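Quick one tonight, it's past 11 and I still smell like fryer oil.

So. Skalley. The new place where the shoe repair used to be, two doors down from Gilchrist Bakery. Went with Randa and Emil, no reservation, waited maybe half an hour on the sidewalk. Worth it? Mostly.

The dumplings first. Potato and farmer cheese, pan fried hard on one side, brown butter, way too much dill (no such thing). Seven to an order, which is a terrible number for three people. Emil got the extra one. Still mad.

Then the smoked trout - good, a little salty, came with rye toast that had gone soft by the time it reached us. Send it out faster or put it on the side, please. Beet salad was fine. It's beet salad.

The thing I keep thinking about is the cabbage. A whole wedge, charred nearly black, sitting in some kind of caraway cream. I could of eaten two. Randa, who claims she doesnt like cabbage, had her fork in it the entire time.

Service was sweet but frazzled. They forgot our drinks, then brought them twice. Chelsea Ackroyd is running the kitchen, she used to do the Sunday suppers over at Castilitz and you can taste it, same heavy hand with the vinegar. I mean that nicely.

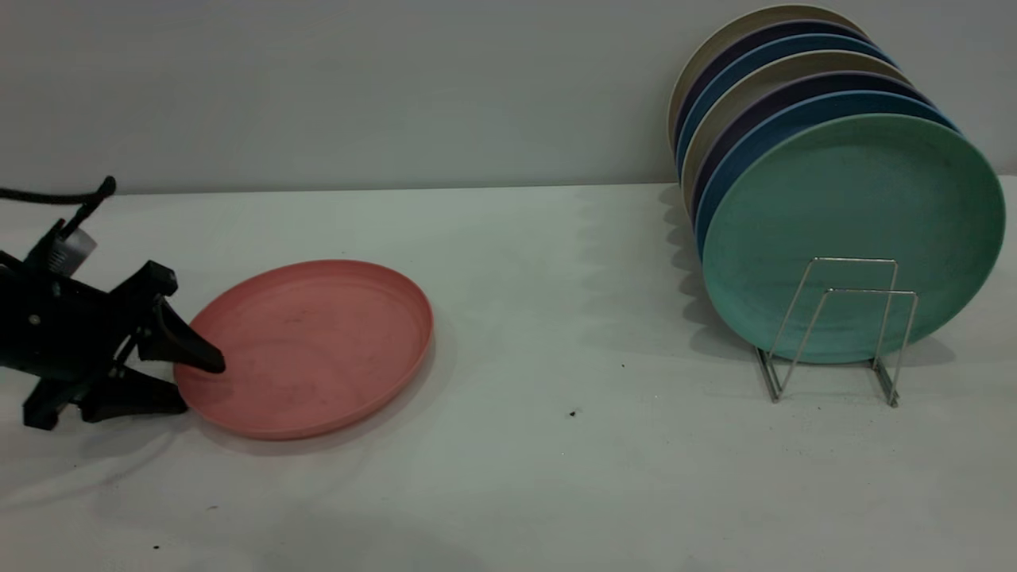
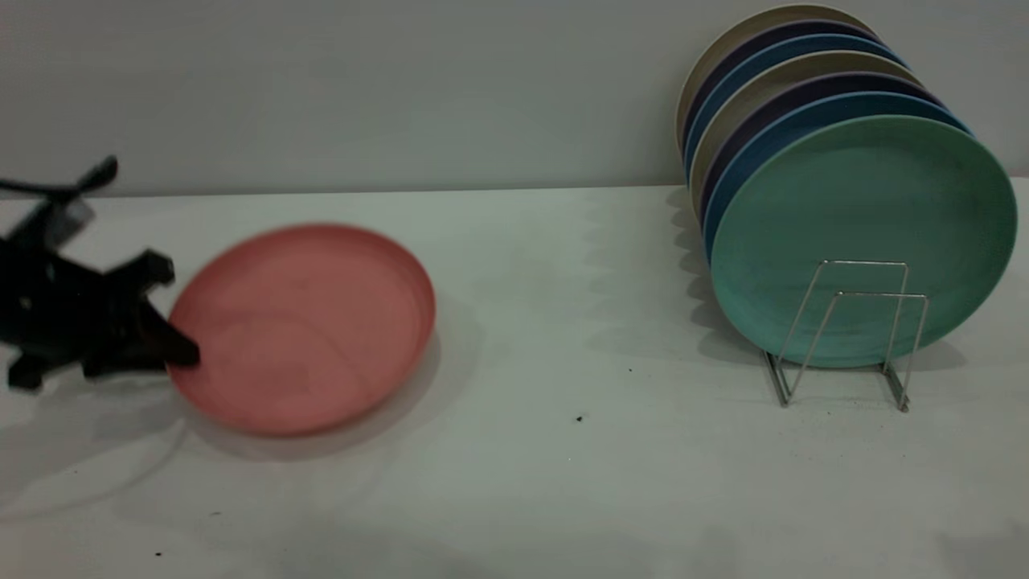
Dessert. Poppy seed cake, dry at the edges, rescued by the plum stuff on top. Skip it and walk over to Gilchrist if they're open, the custard buns are still the best in the neighborhood.

Prices - not cheap, not crazy. Get the dumplings and the cabbage and call it dinner. They close all of January, so go before that.

Next up is the noodle counter Rhys keeps texting me about. Also I owe you all the pickle recipe, I know, I know. Soon.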